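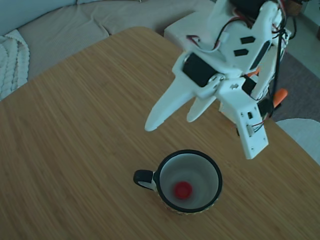
Platform fee after adviser leaves the firm: who switches off the ongoing advice fee?

Posted 16 October 2019 in Retirement accounts and platforms

I hold a retirement account on the Bosent platform. It was opened through an adviser at Hettiarachchi, who has left the firm. The account shows two charges each month: the platform administration fee and an ongoing advice fee of $100. I have had no meeting or written advice in the past 6 months. The firm sent a letter saying my file was moved to its Oltdale office, but no new adviser was named in it.

Can I have the advice fee removed without closing the account, and does removing it change the administration fee? Balance is a mix of index funds and cash. I don't plan to sell anything.

Mitsuko Takeda
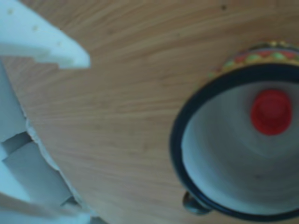 Replies

ledgerline

These are separate charges under separate agreements. The administration fee is set by the platform and stays for as long as the account is open. The advice fee is paid out of your account to the firm under the client agreement you signed. The platform only collects it.

Check the client agreement for the termination clause. Most allow you to end the service in writing, sometimes with a notice period. Send the notice to the firm and a copy to the platform, quote the account number, and ask for written confirmation of the last deduction date. Do not rely on a phone call.

Three things to check before you send it:

Whether your account is on a fee scale negotiated by the firm. If so, the administration fee may go back to the standard scale once the firm is unlinked.

Whether any of your funds are in an adviser-only share class. Some platforms convert these to the retail class when the adviser is removed, and a conversion may be reported as a transaction.

Whether automatic rebalancing was set up by the adviser. It may stop.

Ask separately for a refund of fees charged while no service was given. Put the dates in the letter. If the firm refuses, use its formal complaints process first.

pbrandt_70

I just moved everything to Zatetti. Cheaper.

col_h

Moving is not the same as removing the fee, and a transfer out can mean selling the funds, which the poster wants to avoid. Ask for an in-kind transfer quote before considering it.

On the refund, I was in a similar position with a different firm. I claimed $1,153 and was offered $400 at first. I sent back a list of the deductions by month with a request for the record of service for each one, and the full amount was credited to the cash account. Keep your statements. My old ones were no longer online after the adviser was unlinked.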